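Is a paved campus plaza OK for an outdoor fair if the weather looks iffy?

Asked by Zoi Tzanetos
February 2, 2023

Hi everybody, I could use some advice from people who have done this before. I'm helping to plan a plant and book swap in October, and we've been offered the plaza at Grovine, the one with the big lawn next to it. We expect 400 people over the course of the day, which is a lot more than I've ever had to find room for!

I've been over there a few times now and I go back and forth. On a gray day the place feels very open, and I start worrying about wind and rain and folks standing around with nowhere to go. Then I think of how nice all that grass would be for families with picnic blankets, and I'm sold again.

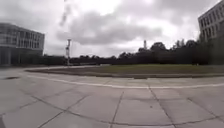 My other choice is the hall on Bogale Street, which is dry and warm but has a low ceiling and hardly any daylight, and the parking is a headache. The plaza is free for us and the hall is not. We do own a few pop-up canopies, the light kind with folding legs, and I could borrow more. Would you risk it? And if you would, where would you put the tables - on the paving or on the grass? Thank you so much in advance, and sorry for going on so long.

Filippos Triantafyllou

I would risk it, but I'd plan for the bad day first and let the good day be a nice surprise. We ran a craft market in a spot a lot like that for years. Put the tables on the paving. Grass in October can be soft even when it looks fine, and table legs sink, and then somebody's potted ferns go sliding off the end (ask me how I know).

What I like about your plaza is the covered walkway behind the columns, along the long low building. Ask whether you may use it! Books should go under there from the start, whatever the forecast says. Plants don't mind a drizzle. Just leave a clear path to the doors, and get the permission in writing, so there's no argument on the morning.

As for canopies, you can't stake anything into pavement, so you need weight on every leg. Water jugs are better than nothing, but sandbags stay put. If it gets properly gusty, take the canopies down early. I've waited too long on that and spent a miserable half hour hanging on to a pole while my wife chased tablecloths toward the trees. She still brings it up.

Hideaki Morikawa

just rent the hall

Athina Tzavaras

I'm with Filippos on this one, and I'd add a couple of things. Go stand there for a while at the hour you plan to open, because tall buildings can do odd things to the wind and one end of a plaza may be much calmer than the other. Bring a ribbon on a stick. You'll feel silly, but you'll know where to put the seedlings.

Also, set a time for making the call. Ours is 2 days ahead - after that we stick with whatever we decided, and everyone gets the same message. It saves so many phone calls. And do keep the picnic blankets on the lawn, people love that part, and if the ground is damp they'll bring folding chairs.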